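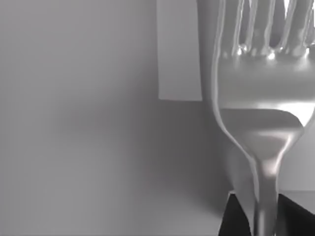
Zoltier Kitchen Cell, simulated edition

Item 258 in the Nutsugah shop. Download only, license for one seat.

I built the Zoltier cell so I could break things on a screen before breaking them in the shop, and I've been selling it from our office in Mamunville ever since. You get the two arms, the grippers, the counter with its fixtures, one camera view from overhead and one close to the gripper. Everything loads from a single settings file (a long one, sorry, 643 lines, but I left comments all through it).

Setting it up takes me 15 minutes on a clean machine. Unpack the folder, point the loader at it, and let both arms go to their home pose before you touch anything else. I mean it about the home pose! If you jog an arm while the other one is still loading, the joint offsets get saved wrong and you'll be chasing a crooked wrist all afternoon.

Then do the fingers. I like to check them with flatware, and a fork is my favorite because the neck is narrow and rounded and shows up bad alignment right away. Close slowly, stop at first contact, then add grip force a little at a time. If the fork turns in the fingers when you lift, your pads are set too slick. Friction is under "pads" in the settings file, and I'd change one finger, then copy the value to the other so they can't drift apart.

Shiny metal is a pain for the close-up camera. Turn the reflections down while you're tuning and put them back before you record anything you plan to use, or your detector gets spoiled and then falls apart on real cutlery.

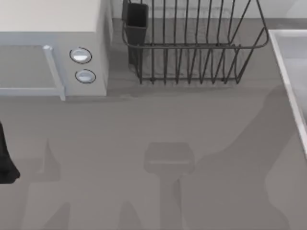 Nuvholm, Aug 3, 2019

Spent this weekend on the overhead view, and version 9 is up. The microwave and the dish rack are along the back of the counter with the sink off to the right, same as before, so your old programs should still find them. What I did change is the shadows. They're soft now and they follow the arms across the counter, gripper shape and all, and I'm really happy with them (my old ones were hard black blobs that one buyer's software kept trying to pick up).

If your own vision code gets fooled by them, take a snapshot of the bare counter with both arms parked and compare. You can also switch shadows off per light, under "lamps."

Upkeep is light. Clear the cache folder after every update, re-save home for both arms, and run the fork check again. Keep a copy of your settings file somewhere else, because the installer still writes over it. I have a fix planned for December.

Returns: if it won't load on your machine, write to me through the shop and I'll refund you. Please attach the log!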